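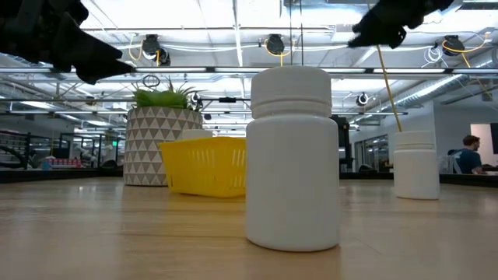

Planning software should be required to say why it stopped

Esi Kyei
October 14, 2023

Much of the public discussion of robots in shared workplaces concerns what they can do. The question of what they report when they decline to do something receives far less attention, and in my view it is the more urgent of the two. A motion planner that finds no acceptable path for an arm will usually return a single code. The code means that no plan was found. It does not say whether the goal was out of reach, whether an object stood in the way, whether the time allowed for the search ran out, or whether the camera data was too poor to be trusted. These are four different situations and each calls for a different response from the person in charge. To give them one name is a failure of design, and it is one that our field has tolerated for too long.

I write as someone who has reviewed manipulation software for Dadgate over several years, and who has sat on both sides of the table. My colleagues and I have shipped tools with this fault. The argument that follows is therefore directed at ourselves as much as at others.

Consider the ordinary case. An arm is asked to pick up a plain white bottle and put it in a basket. The bottle has no label, its surface is pale and slightly shiny, and there is another like it further away. The perception module forms an estimate of where the bottle is and how it stands. The planner receives that estimate as though it were a fact. It then searches for a path that keeps the arm clear of the basket, the table and anything else it has been told about. If the estimate is wrong by the width of a finger, the planner may conclude that the grasp would collide with the basket wall, and give up. The engineer reading the log sees a planning failure. She will spend her afternoon adjusting the planner, when the planner has behaved correctly throughout.

This is no small matter of convenience. During a review in August, Mio Kobori and Bradley Mapplebeck went through 400 failed requests recorded by the Rotham planning stack, which is our own. They replayed each one with the search time extended and with the object positions corrected by hand. A large share of the requests succeeded once the positions were corrected, and nothing in the planner was changed at all. For more than a year, our team had kept a list of planned improvements to the search method on the strength of those same logs. Several items on that list have since been withdrawn.

The usual defence of the single code is that the planner cannot know why it failed. There is some truth in this. A sampling planner tries a great many positions and joins those it can; when it runs out of time, it has not proved that no path exists. It has merely not found one. To claim otherwise would be dishonest, and Toshio Ichikawa has made this point to me in writing with considerable force. He fears that a tool which names a cause will be believed, and that a confident wrong answer does more harm than silence.

I accept the warning but not the conclusion. The planner knows a good deal that it now throws away. It knows which pairs of shapes were in contact when each trial position was rejected, and how often. It knows whether any arm position at all was found that would reach the goal. It knows how much of its time was spent before it stopped. None of this amounts to a proof, and none of it needs to be presented as one. It can be passed on as evidence, in plain words, with the counts beside it. A message which reads "goal reachable; most rejected positions were contacts between the left finger and the basket; time limit reached" would have saved our own team many weeks.

The same duty falls on perception. An object estimate should never travel through a system without a statement of how far it may be wrong, and the planner should be obliged to read that statement. At present many interfaces have a field for it, and many developers leave the field at its default value. I have seen a default of zero, which declares that the camera is perfect. No engineer would say such a thing aloud, yet the software says it many times a second.

There is a further objection, and it concerns cost. Keeping a record of rejected positions takes memory, and writing it out takes time. Ayane Ebihara measured the effect on the Valus controller and found that a summary of contacts, held as simple totals, added 4 milliseconds to a failed request and nothing that could be detected to a successful one. A failed request has already used up its full allowance of time. It is hard to see who would be harmed by the addition. A complete record is another matter – it grows quickly, and I would not ask for it to be kept outside of testing.

Two arms working over one table make the case stronger still. Each arm is an obstacle to the other, and so is any cable or hose that moves with them. Cables are seldom modelled well. A common practice is to surround them with a generous block of forbidden space, which keeps the equipment safe and causes a steady stream of refusals that are hard to trace. When an arm refuses to move because of a block of space that exists only in a configuration file, the operator looking at the table has no means of discovering it. To her the way appears clear. She may be tempted to switch off the check, and I have known this to happen. Poor messages are in this sense a safety concern, for they teach people to distrust the very checks that protect them.

What should be done? I do not favour a long standard. Long standards in this area are slow to agree and easy to ignore. I would instead ask that buyers of planning software, universities and public laboratories among them, add a short clause to their terms. It would require that every refusal carry 5 items: the request as received, the age of the sensor data used, the stated error of each object estimate, the totals of contacts by pair, and the time spent against the time allowed. The Amano group adopted a clause of this kind for its own internal tools, and its suppliers met it without dispute.

Vendors may reply that customers have not asked for this. That is largely so, and the responsibility is ours. We have compared products by their success rates on tidy test problems, and we have asked very little about the remainder. A supplier who improves the success figure is rewarded for it. A supplier who explains the failures well receives no mark on any table that I have seen, and it would be unreasonable to expect much investment under those terms.

I do not suggest that better messages will make planners better at planning. The research on faster search and on learned methods should continue, and learned methods will raise this same question in a harder form, as there may be no contact totals to report. That is a reason to settle the principle now, while the older methods still make it easy to honour. Our own release of Rotham will carry the full set of items from its next version, and the format will be published with it so that others may use it or object to it.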